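Print this chapter E-mail this page

Chapter 8
Measuring the Brightness of Stars

Anyone who looks up on a clear night can tell that some stars are brighter than others. Putting a number on the difference is harder. The eye is a good judge of which of two stars is brighter when they are close together in the sky, and a poor judge of by how much. This chapter explains the scale astronomers use for brightness, and how to make a measurement with a small telescope and a digital camera.

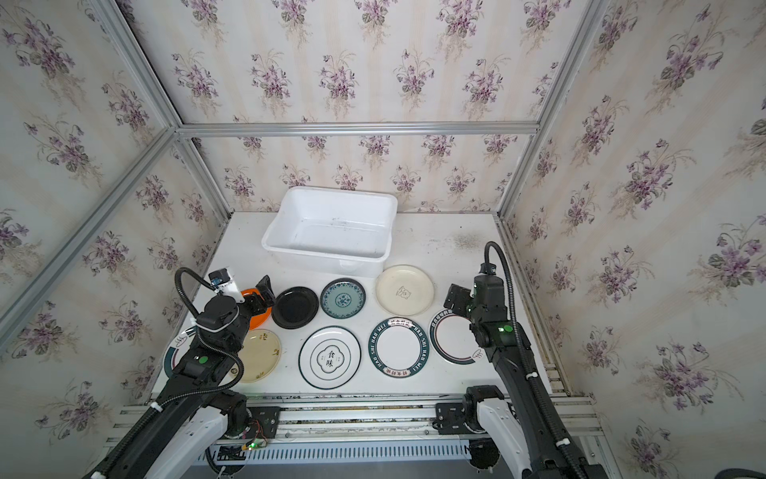
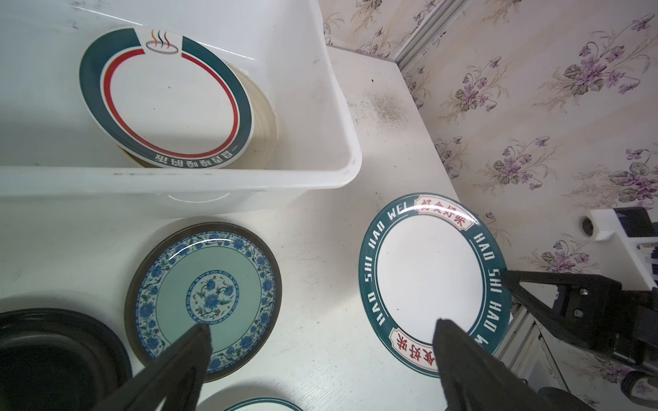
8.1 The magnitude scale

Brightness is given in magnitudes. The scale runs backward from what a beginner expects: the larger the number, the fainter the star. A star of magnitude 1 is bright, and a star of magnitude 6 is near the limit of what most people can see without a telescope under a dark sky. A few objects are so bright that their magnitudes are negative. Sirius, the brightest star in the night sky, has a magnitude of about −1.5.

The steps on the scale are ratios. A difference of five magnitudes means that one star sends us 100 times as much light as the other. One magnitude is therefore a ratio of the fifth root of 100, or 2.512. To compare two stars, let F1 and F2 be the amounts of light received from each and m1 and m2 their magnitudes. Then

m1 − m2 = −2.5 log (F1 / F2)

The logarithm is to base 10. The minus sign is what makes the scale run backward. Students lose more marks over this sign than over anything else in the chapter, so check each answer by asking which star should come out brighter.

What we have described so far is apparent magnitude, the brightness of a star as seen from Earth. It says nothing by itself about how much light the star gives off. A dim star close to us can look brighter than a powerful one far away. Distance is taken up in the next chapter.

8.2 Counting light

A camera made for astronomy has a sensor divided into small squares called pixels. Light falling on a pixel frees electrons, which collect there until the exposure ends. The camera then reads out each pixel as a number, usually called a count. Over most of its range a good sensor is linear: twice the light gives twice the count. Near the top of the range this stops being true. A pixel that is full cannot record any more light, and a star whose center is full — saturated is the usual word — cannot be measured. Take a shorter exposure and try again.

A star does not fall on one pixel. The air and the optics of the telescope spread its light over a small round patch. To measure the star we draw a circle around the patch and add up the counts inside it. This circle is the aperture, and the method is called aperture photometry. Do not confuse it with the aperture of the telescope, which is the width of the main lens or mirror.

The counts inside the circle do not all come from the star. The sky itself glows a little, even far from towns, and adds to every pixel. To find out how much, we draw a ring around the star, well outside the aperture, and take the typical count per pixel there. That value, multiplied by the number of pixels in the aperture, is subtracted from the total. The ring should contain no other stars. If one cannot be avoided, use the median of the ring in place of the average.

Worked case. On a September night the observing class at Serance took one exposure of a field with a variable star and a steady comparison star. After the sky was subtracted, the variable gave a total of 1,372 and the comparison star gave 1,355. The ratio is 1.0125. The logarithm of this is 0.0054, and multiplying by −2.5 gives −0.014. The variable was therefore brighter than the comparison star by 0.014 magnitude. Whether such a small difference means anything depends on the uncertainty, which we come to in Section 8.4. With totals this small, it does not.

8.3 Comparison stars and filters

The method above never uses the count from one star alone. Thin cloud, dust and the height of the star above the horizon all change how much light gets through the air. Two stars in the same small field are affected almost equally, so their ratio is much steadier than either count. Choose a comparison star that is

- known to be constant
- close to the target in the sky
- similar to the target in brightness and color

A second steady star, the check star, is measured in the same way. If the comparison and check stars appear to change relative to each other, one of them may be variable and the run should be looked at again.

Color matters because sensors do not respond equally to all colors. Two observers with different cameras can get different results for the same red star. Filters reduce the problem by letting through only a set range of wavelengths. The V filter, which passes mainly green and yellow light, is the one most often used by beginners — its results are close to what the eye would judge.

8.4 How good is the number?

Light arrives in separate packets, or photons, and they do not arrive evenly. If the average number collected in a given time is N, repeated exposures will scatter by the square root of N. For 10,000 electrons the scatter is 100, or 1 percent. For 100 electrons it is 10, or 10 percent. An uncertainty of 1 percent is close to 0.01 magnitude, a handy rule to remember.

Counts must be changed to electrons before the rule is applied. The factor is called the gain and is given with the camera. For the Serance exposure the gain was 2 electrons per count, so the variable gave 2,744 electrons. The square root is 52, and the uncertainty is 1.9 percent. The sky and the camera's own noise add to this. The measured difference of 0.014 magnitude is smaller than the uncertainty in either star.

Longer exposures help, and so does averaging several short ones. Four exposures averaged together have half the scatter of one.

Print this chapter E-mail this page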